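Talora Bathhouse Puts Traveler Toiletries Back on the Counter

BIRNTHORPE – Visitors to the public restrooms at Talora Hall will find free toiletries on the counters again starting Monday, after the town agreed to pay for another season of supplies.

The hall sits next to the Birnthorpe bus station and is used by long-distance riders changing coaches. It also has two pay showers, which opened last September. The free items were pulled in the spring when the money set aside for them ran out.

Kylie Dunstan, who manages the hall for the town, said riders had been asking for them ever since.

"People get off an overnight bus and they want to wash their face and brush their teeth," Dunstan said. "They don't want to walk across the road and buy a full-size tube of something they can't carry."

The town will spend $3,123 on the supplies through the end of the season. Of that, $1,787 goes to soap, toothpaste and shampoo, and the rest to paper goods and a new lockable cabinet. The items are being bought through Kioko, a wholesaler in Zondeldale that already supplies the hall's cleaning products.

Staff have been going through the stock left over from last year to see what can still be used. Anything opened, leaking or past its date is thrown out. Sealed items are wiped down, sorted by type and put into bins in the back hallway.

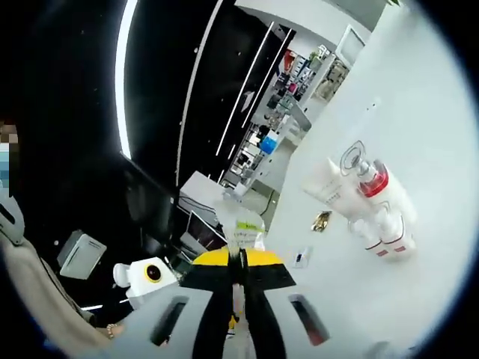 Items on a white countertop, including a white product with a clear cap and a red band, and a small gold-foil packet.

Dunstan said the sorting has been slower than expected. Over the years the hall took in donated items from hotels and local shops, and many of them came without boxes. Some have labels too small to read comfortably, and a few have no date on them at all. Those are being thrown out too.

"If I can't tell what it is, it doesn't go out," she said.

Under the new setup, small items will be kept in open trays by the sinks and refilled twice a day, at 6 a.m. and again in the early afternoon. Razors and larger bottles will stay behind the front desk, where riders can ask for them. Dunstan said that change was made after whole trays were emptied within an hour on busy weekends last year.

Csaba Medve, who works the morning desk, said most people take one or two things and leave the rest.

"You get the odd person with a shopping bag," Medve said. "Mostly it's a toothbrush and a thank you."

Donations are still welcome, but the rules are tighter. Items must be sealed, in their original packaging and clearly labeled in English. The hall will not take medicine, aerosol cans, nail polish or anything in glass. They can be dropped off at the front desk during opening hours. Bags left outside the door overnight will not be used.

The hall is also asking for small washcloths, new or freshly laundered. It went through more than it could replace last winter and has been handing out paper towels at the showers since then.

The price of the showers is not changing. A 15-minute token is still $2 from the machine in the lobby, and the machine still doesn't give change. Towels are rented separately at the desk.

One of the two showers was closed for most of last month while a drain was replaced. Both are now open, Dunstan said, though the one nearer the lobby may close again for a few hours next week so the floor around the drain can be sealed.

The hall is open from 5:30 a.m. to 11 p.m. every day.

Comments (4)

Derek Cheetham
Good news. I come through twice a month on the Zondeldale coach and missed having toothpaste there. Please fix the token machine while you're at it – it ate my two dollars in July.

Aranka Bakos
Do you take the little hotel shampoos if they aren't in a box? I have a drawer full, all unopened.

Si-eun Choo
@Aranka the article says original packaging, but I brought in some small bottles last week and they took them. The label just has to be readable. Call the desk first to be safe.

Derek Cheetham
Any word on hooks in the showers? There was nowhere to hang a coat last time I was in.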